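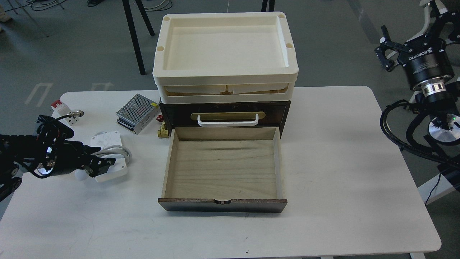

Small parts storage: drawers or open trays?
Workshop and Garage > Benches and Storage
14 October 2025

benchgrouse wrote:
I'm trying to get the loose electrical and plumbing parts off my bench and into something with a lid, a door or a drawer. What I have to work with is a little two-drawer wooden chest, dark brown, with cream plastic trays stacked on top. The lower drawer is empty. I want it to take a metal power supply, a circuit breaker, a small brass valve with a red handle, and a few fittings and cables that go with them.

Three questions.

1. Is a bare wood drawer bottom fine for this kind of thing, or should I line it?
2. Would you keep brass fittings in with electrical parts?
3. Does the power supply belong in a drawer at all? It's by far the heaviest thing I'd be putting away.

I don't want to buy a big cabinet. The bench gets used for other work and everything on it has to be easy to move.

tollgate_ray wrote:
Line it. Pale unfinished wood picks up every bit of grease, and once it's in the grain it stays there. I use Roltness drawer mat, the thin gray one, cut with a utility knife. Cut it a hair small so it lies flat. A roll does more drawers than you will ever own.

For the brass, I'd keep it separate. Plumbing parts that have been in service carry grit and old thread sealant, and you don't want that in the terminals of a power supply.

Mags_in_Dayton wrote:
I don't line any of mine and I've had the same drawers since I moved in. If the parts are clean when they go in, the drawer stays clean. Wipe them with a rag first. A mat slides forward when you pull the drawer fast and then bunches up at the front.

Agree about the brass though. Mine lives in an old Mikkelsen cookie tin.

tollgate_ray wrote:
It only slides if you don't tape it. Two strips of double-sided at the back.

Mags_in_Dayton wrote:
And then you have tape residue on bare wood.

tollgate_ray wrote:
Under a mat, where it doesn't matter.

Anayeli Mendoza wrote:
Can we get back to question 3? I'd worry about that one more than the liner.

Small chests like these are often made for stationery or jewelry, and the bottoms are usually a thin sheet sitting in a groove. Paper and rings are fine. A metal power supply bearing down on the middle is different, and the worst moment is when the drawer is all the way out and the weight is hanging past the runners. On a light chest the whole thing can tip toward you.

What I'd do is take the drawer out completely, turn it over and press on the bottom with your thumb. If it gives, run a bead of wood glue along the groove and leave it overnight. Even then I would put the heavy piece at the back of the drawer and the small stuff in front.

benchgrouse wrote:
Good point on tipping. The lower drawer does pull a long way out. I'll do the thumb test.

The upper one has a white U-shaped handle on a brass-colored plate and the lower one just has a finger notch in the top edge of the front. Does that matter for which drawer gets the heavier things? I find the notch slower to grab.

Anayeli Mendoza wrote:
Weight goes low whatever the handle is. If the notch annoys you, add a knob, but measure first so the screw doesn't come through where it can catch a cable. I like the notch myself. Nothing sticks out to snag a sleeve.

oldfuse wrote:
Different view. I don't think the power supply should go in there in the first place. Leave it on a shelf where you can see the label. I had one in a drawer for years, forgot what voltage it was, and bought a second one. If you do put it away, write the rating on masking tape and stick it on the drawer front. Same with the breaker.

Also check the screw terminals before it goes in. Anything loose gets tightened or taken off and bagged. And nothing goes in a drawer with a power cord still attached.

Mags_in_Dayton wrote:
Masking tape on a nice dark drawer front? Use a tie-on tag.

oldfuse wrote:
A tag on a notch? Tied to what?

Mags_in_Dayton wrote:
Okay, fair. Tag on the power supply, then.

pelham_j wrote:
Has anybody asked what the trays are for? If they're shallow with a rim, that's where the fittings should go. You can see them all at once and you can lift the tray off and carry it to the job. Drawers are for things you need twice a year. I keep all my pipe fittings in one open tray and I haven't lost one since I started.

My only warning is holes. If a tray has holes in it, anything small will find them. Put a piece of card in the bottom.

benchgrouse wrote:
The top tray does have holes, four round ones near the corners. They're out in the border, so a piece of card in the middle wouldn't cover them. I could set a smaller box inside.

pelham_j wrote:
If they're only in the border you're mostly fine. Keep the washers elsewhere. I use the Zamo boxes with the snap lid for those, 300 to a box. The 600 size gets too heavy to hold in one hand.

tollgate_ray wrote:
Zamo lids crack. Lirilska makes a better one for the same money.

pelham_j wrote:
I've dropped mine plenty and they haven't cracked.

cordwrangler wrote:
Coming in on the cables, which everybody skipped. Coil each one by itself in loose loops, no tight bends where it meets the plug, and put a hook-and-loop tie around it. Then lay it flat. If it's attached to an adapter, don't wrap it around the adapter. That's how they break inside the jacket. I buy the ties in packs of 100 and put one on every cable in the house.

Adapter and cable go in last so they sit on top of the heavy things and don't get crushed.

benchgrouse wrote:
Thanks, all. Going by the replies, I have a plan. I've written it out so you can tell me what's wrong with it.

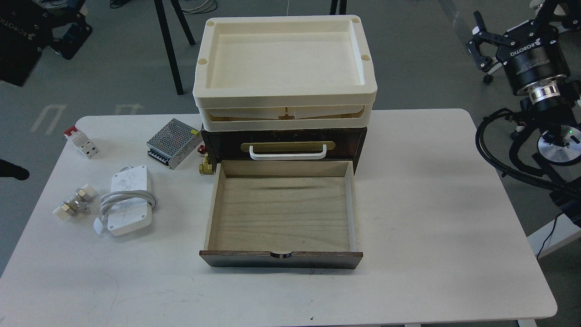

Plan for the lower drawer

1. Drawer out, thumb test on the bottom, glue if it needs it.
2. Wipe the parts down. No liner for now. (Sorry, Ray.)
3. Power supply at the back, with a tag on it.
4. Breaker in front of it.
5. Adapter on top, cable coiled and tied.
6. Brass valve and pipe fitting in a tray up top.

tollgate_ray wrote:
You'll be back for the liner. Otherwise it looks good.

Anayeli Mendoza wrote:
Add one step between 1 and 2. Slide the empty drawer in and out a few times and listen for rubbing. If it drags, rub a candle stub along the sides.

oldfuse wrote:
Still think the power supply belongs on a shelf.

benchgrouse wrote:
Noted. Candle step added. I'll post again once the glue question is settled.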